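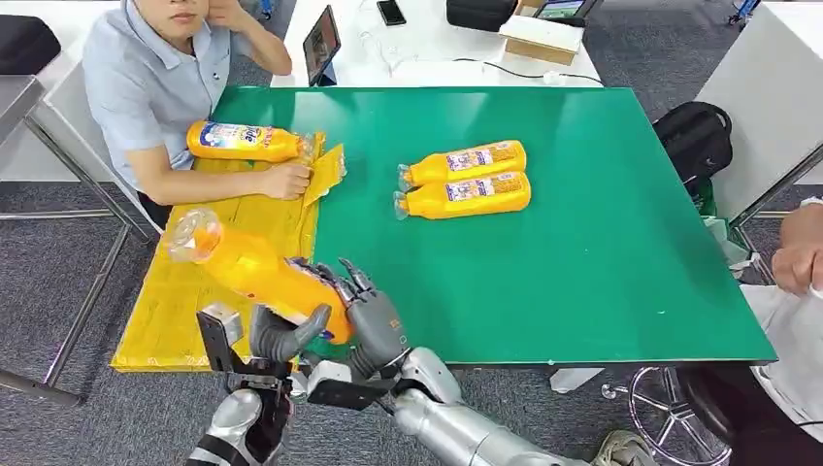

Students at the Cindholm Institute spend much of their second term on a problem most people solve every morning without thought: how to pick up a bottle, turn it and put it down where it belongs. The applied robotics course, first taught in March of last year, gives each group of four a two-handed robot, a table and a supply of ordinary household goods. The handling of bottles is the longest of its exercises and, by the account of those who have taken it, the most demanding.

The yellow bottles used in the exercise have clear necks and caps, and these cause a good deal of the trouble. Software that finds the coloured body of a bottle with ease may lose the cap altogether, particularly on a glossy tabletop under ceiling lights. Groups are therefore asked to keep a record of every attempt, including those in which the hand closed too early or took hold at a poor angle. The class submitted 1695 such records during the term.

Work is carried out in pairs. One student sits at the table and arranges the objects while the other follows the robot's progress at a screen, and the two change places after 30 minutes. The Institute considers this rotation an important part of the training. Students who have only written instructions for a machine tend to place the bottles neatly in rows; those who have watched it fail begin to lay them down at odd angles, with the caps facing different ways.

The course ends with the Paquette Trial, held jointly with the college at Zamholm. Each group must move a set of bottles from one side of the table to the other, and marks are given for the care of the handling as well as for speed. A dropped bottle costs two points. Last year's trial was won by the Zamholm group with a program named Kurum, which worked slowly and dropped nothing. Its authors have since made the program available to both departments, and several of this year's groups have taken it as their starting point.

Applications for the coming year close on July 8, 2020. No earlier study of robotics is required, although applicants should have completed a first course in programming. Places are limited by the number of tables.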